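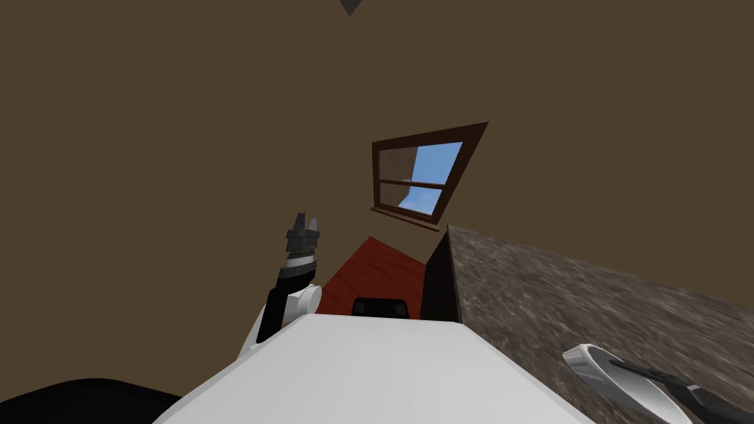
I have now had Skitard on my work machine for almost 3000 hours, if you count the nights I left it running and went to bed. It is the setup and upkeep package from Drolavo for people who keep a simulated two-armed robot in a simulated kitchen, and it costs more than my first real kitchen did.

Setup went fine. You load a room, drop in the robot, and work through the joint limits, the gripper travel and the camera mounts. The manual says two coffees. I needed three and a sandwich, mostly on account of the camera page, where tilt and roll share one slider and neither seems happy about it. 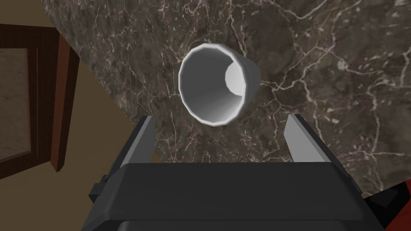 Wrist view over the marble, fingers open, cup on its side.

The wrist view is where I spend my time. If the finger offset is wrong, you find out there first, and the offset tool is the best thing in the box – you nudge a number and the gripper moves while you watch. So-ying Leung, who looks after the same cell when I'm away, does the whole job in the config file and thinks sliders are for children. We have agreed to differ.

Upkeep is duller. The August update reset my home pose to the factory one, and I had saved it under the name "final", so there went an evening. Save your poses outside the project folder.
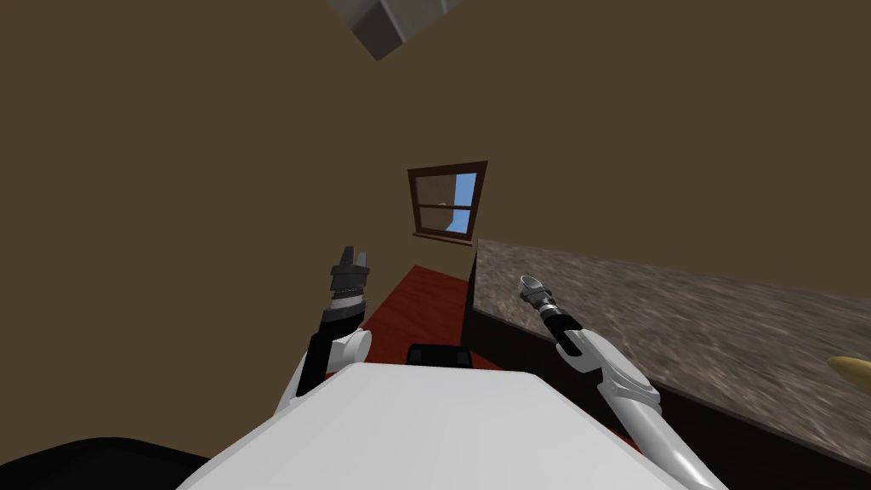 Both arms up, grippers empty. Granite counter on the right.

I tried Baloch before this. It is cheaper and has nicer menus, but it forgot my joint limits every time I closed it. Skitard remembers everything, including my mistakes from 2 versions ago.

Four stars. I'd give it the fifth if they split that slider.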